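Workbench tips: keeping a robot build tidy

Wednesday nights are robot nights at our shared workshop, and I've picked up a few habits I'd pass on to anyone (they work just as well for a single arm on the kitchen table!).

Save your divided cardboard boxes. The sort bottles come in is brilliant for small parts, one kind to a compartment, and if the dividers tear you just find another box.

Label both ends of every wire before you bundle it. Masking tape and a biro will do. Rami Sayegh talked me into this after I'd spent about 9 evenings tracing one bad joint on Joker, our first build, and I've never gone back.

Leave slack at the elbow. Bend the joint as far as it goes, then tie the cable down.

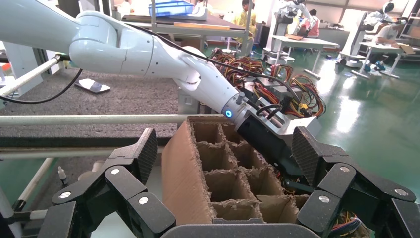 Run any new routine at your slowest speed first, with one hand by the stop button. And put a bit of carpet on the bench! Dropped screws stay where they land, and it's so much kinder to your elbows.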